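The Ninance Road Piano

Last updated: March

So my aunt Despina left me a piano, and I want it on record that I never asked for one.

I can play two things. One is the bottom half of a duet I learned at school with Roxana Sandu, who got the top half because she had longer fingers and a more forgiving mother. The other is the tune off the Wirkwood biscuit advert, which I picked out with one finger when I was nine and have been trotting out at weddings ever since. That's my whole repertoire. My cousin Teodor, on the other hand, can play properly, with pedals and everything, and he got her caravan.

I rang him the night the solicitor's letter came.

"Do you want to swap?" I said.

"Have you seen the caravan?" he said. "It's lovely. It's got a little oven."

"That's not what I asked, Teo."

"I know," he said, and then he started telling me about the awning.

The piano was a Cozma upright, brown and enormous, and it lived in the front room of her flat on Ninance Road, two floors up. I got three quotes for moving it. The cheapest was £600 and the man sucked his teeth the whole time he was writing it down. I said I'd think about it, and he said they all say that, love, and went down the stairs tapping the walls with his knuckles as if he was buying the place.

I had the keys till the end of the month, so I started going round after work. I told myself I was sorting cupboards, and I did do one cupboard (tea towels, mostly, and a fondue set still in its box). Mainly I sat on the piano stool with my coat on, because the heating had been turned off, and played the bottom half of the duet over and over. It sounds dreadful on its own, by the way. It's just a lot of plodding, like somebody going upstairs with shopping.

On about the fourth evening, somebody knocked on the wall.

I stopped dead. I thought, well, fair enough, it's gone eight o'clock. I was putting the lid down when the knock came again, and this time there was a rhythm to it, dum-da-da-dum, and I knew it straight away. It was the top half.

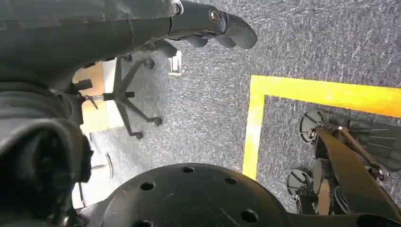
Photo: Reece Ashworth

I went out on the landing and the door of the next flat was already open. The woman in it was eighty if she was a day, in a man's cardigan and very good earrings.

"You're too slow," she said. "Despina was too slow as well. I'm Mirela Cordeiro. Are you the niece with the finger?"

I said I supposed I was.

"She told me about the biscuits," said Mrs Cordeiro.

They'd played together for years, her and my aunt, every evening after the news, and I hadn't had a clue. I used to ring Despina at that time and she never picked up, and I'd decided she was in the bath. I'd built up a whole picture of this woman as the cleanest person in the county! And all along she'd been in there, thumping out duets with next door, with the phone going in the hall and neither of them taking a blind bit of notice.

Mrs Cordeiro came in and sat herself down on the right-hand end of the stool and waited for me to take the left. Her hands were terrible to look at, all knuckle, and she got through the top half like water going down a drain. I got lost twice. She didn't stop for me either time, she just carried on and I had to run and jump back in.

"Again," she said, at the end.

We did it again. We did it until her cat, Iker, came in through the open door and lay down on the pedals, and then we had a sherry out of Despina's egg cups because I'd already wrapped the glasses.

"What are you going to do with it?" she asked me, patting the side of the Cozma as if it was a horse.

I told her about the three quotes and the man with the teeth. She thought about it for a bit, looking at her own front room through the wall.

"It's nearly four metres to my door," she said. "How much would he charge for that?"

He charged me eighty quid and a packet of Wirkwoods, and he sucked his teeth right across the landing.

I get the 883 over there after work now, straight from the office, and I'm usually on the stool by the time the news finishes. Teo came once, in the caravan. He played us something long and Russian with his eyes shut, and it really was beautiful, and Mrs Cordeiro clapped and gave him a cup of tea and told him to budge up because I was in his seat's way and we had practising to do.

She still says I'm too slow.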